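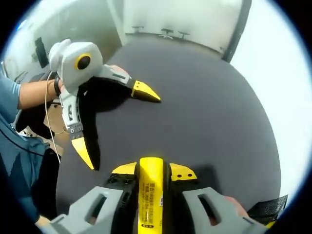 ## Ginting after-school reading & craft – progress, December

Quick one before Thursday's call. Full budget sheet coming separately.

**Where we are**

- Ginting site open all month, no closures. Cikton opened late – heating problem, landlord fixed it, we lost the first week
- 942 books cataloged and shelved. Still 300 in boxes at Urkine waiting on labels
- 60 kids enrolled across both sites. Waiting list at Ginting only
- Homework hour moved to 4:30 so the middle school bus kids can make it. Attendance better on the days we've tried it

**Book-making sessions**

The bit everyone asks for. Kids write a story, fold it, glue the spine, and it goes on the shelf with a real spine label and gets checked out like any other book. Seven finished so far at Cikton, more at Ginting but I dont have the final list yet. Supplies within budget. Paper is the main cost, glue next. We switched to a heavier cover stock becuase the thin stuff was curling.

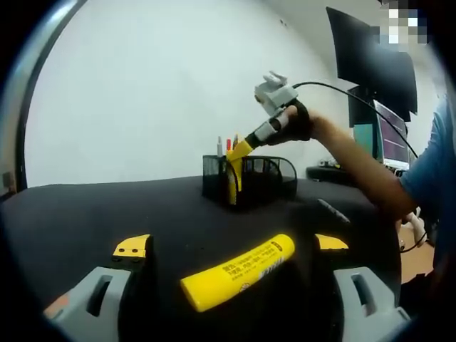

Kartini Teoh wrote after reading the draft of this that the home-made books should be counted apart from the catalog total, and that she'd like to see how often they get borrowed before we ask for more money for them. Fair. Will split the numbers from next month on. Borrowing data exists at Ginting, it's on paper slips at Cikton – needs typing up.

**Problems**

Staffing at Cikton. One tutor left, replacement starts in the new year. Until then the older group is merged with the younger one and it's not ideal, the reading levels are too far apart and the older kids get bored by the read-aloud.

Cetine catalog software still drops the second author field on import.

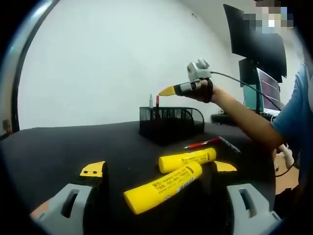 Support ticket is open. Meanwhile we're entering second authors by hand, slow but it works, and the Urkine boxes won't move until it's sorted. Don't want to do them twice.

**Next**

- Labels for the Urkine boxes, then shelve
- Type up Cikton slips
- New tutor induction
- Ask about carrying over the unspent travel line – can you confirm on the call?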